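Grodwood Community Help > Robotics & Automation > Grippers and end effectors

Hand-held gripper jaws no longer closing square on knits

prilel_bench
03/03/2020

We run a pair of hand-held parallel-link grippers for folding work, two screws a side, blue pads on the inner faces. After 3,160 cycles one of them has started pinching at the tips and leaving a gap at the heel. T-shirts are fine. Jumpers slide out with great dignity. I've swapped the pads, which improved my mood and nothing else. Is it the pads, the pivots or me?

Taipe_Tinkerer

Pivots, I'd say, with you a close second. Take the tool off, open the jaws by hand and wiggle each tip sideways. If one moves and the other doesn't, the screw at the base of that jaw has backed off. Do the inner screws first, then the outer ones, a quarter turn at a time, and stop as soon as the wobble goes. If you keep going the linkage binds and you'll be back here with a new thread. I use the weakest threadlocker in the drawer, having once used the strongest.

Then wipe the pads down. Lint fills the texture and a full pad grips like a cake of soap. I do mine every 200 cycles, or whenever I remember, whichever is later.

For a test piece, skip the tea towel and use something soft and a bit fuzzy, laid out on a bed with one sleeve folded across.
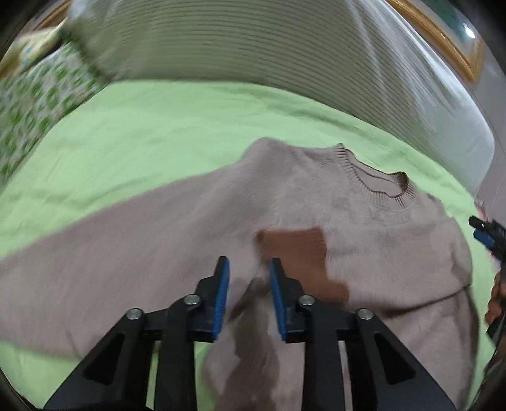
Close slowly and watch whether both pads reach the fabric together. If one side gets there first it pushes the knit along in front of it, and you end up holding a ridge of fabric by its very top. Do it 3 times in different spots before you touch a screw again.

flurnmont72

mine did this, bought new one

Back to top | Contact the moderators | © Grodwood Community Help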